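Skip to content

The Chopstick Shift

Leire Llorente keeps her work hours taped to the inside of a cabinet door. Mornings from eight to noon, in whatever kitchen the company has arranged. Afternoons at a desk, going back through what the morning produced and throwing a good part of it out.

Her employer, Tarnudon, collects demonstrations of household chores and sells them to companies that are training robot arms. The largest customer is Jadik, which wants an arm that can set a table and put things away in kitchens it has never been in. For that it needs a great many recordings of people doing those things in real kitchens, with tools shaped like the robot's own hand.

So Llorente goes to people's homes. She and a partner, usually Cayetano Figueroa, each pick up a gripper with a camera on it, agree on the task, and start. Pick up the object, move it, put it down, let go. Stop the recording. Put everything back a little differently and go again. In January the two of them recorded 1391 attempts and kept all but 145.

"People think the hard part is holding it," Figueroa told me. "You get used to holding it in an hour. The hard part is still caring where the thing lands at eleven thirty."

The task sheet for chopsticks runs to two pages. It says how fast to close the fingers, how long to wait before lifting, and what to do if one gets dropped (leave it in the recording, pick it up with the gripper, keep going). It does not allow any tidying by hand while the camera is on.
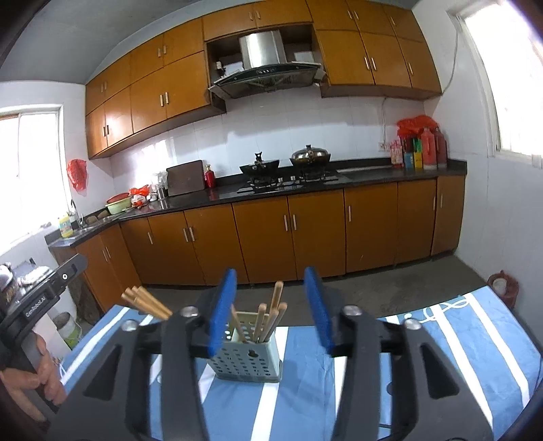
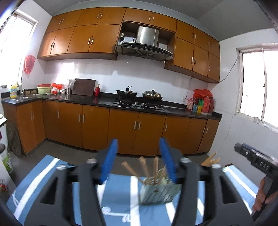
Chopsticks and their holder at the table, from the cameras on the grippers.

Baltasar Olmedo runs the training side at Jadik, and he is the one who decides what gets collected. He is a quiet man who used to work on warehouse sorting machines and still talks about parcels when he wants to explain something. Parcels were easy, he says, since the belt was always the same belt. In a home the background changes every time, and an early version of the system learned too much from it. It did well in the company's test room, which had a plain white table, and badly nearly everywhere else. He now asks for tables as people have them, and a blue cloth with white stripes is the sort of thing he is glad to get, with a stove and a full counter across the room behind it. His team had once sent out plain mats for the collectors to work on. They asked for them back.

He is also particular about chopsticks. A cup can be grabbed slightly wrong and still end up on the shelf. A chopstick held a little too low swings, and when it swings it misses the holder or catches on the ones already in it. Olmedo wanted to drop the task last year because the failure rate was so high. The engineers talked him out of it. They said the recordings with a near miss and a recovery were the ones the system got the most from, and after he had looked at the numbers for a few weeks he agreed.

Not every customer works the same way. Radebe, a smaller firm, buys only clean attempts and has Tarnudon cut out anything with a fumble in it. Llorente does that sorting too. She finds it duller.

The homes come through word of mouth. Unai Gallardo and his mother, Visitación, have had collectors in their kitchen for 67 mornings, with breaks for holidays. They are paid by the morning. The rule they were given was to change nothing on purpose and hide nothing except mail and medicine. Visitación Gallardo was uneasy about it at first and cleaned for an entire day before the first visit. Now she leaves the pans where they are. Her one complaint is that things on the table end up in a different spot, and she has to look for them at dinner.

I asked whether she would want the robot when it was finished. She said it depended on whether it could wash pots. Olmedo, when I passed this along, said pots were not on the schedule.

Llorente has asked to move to folding towels in the spring. Figueroa is staying with chopsticks. He says he has a rhythm.

We use cookies to improve your experience and measure traffic. Accept all | Manage settings

Comments (3)

irkix_fan
Would have liked more on the pay. "By the morning" could mean anything.

Dolores in 4B
I did this kind of work for two months, towels and then silverware. My wrist hurt after the first week and then it didn't. Keeping the failed ones was news to me, we had to delete ours.

pmartell
Visitación is right about the pots.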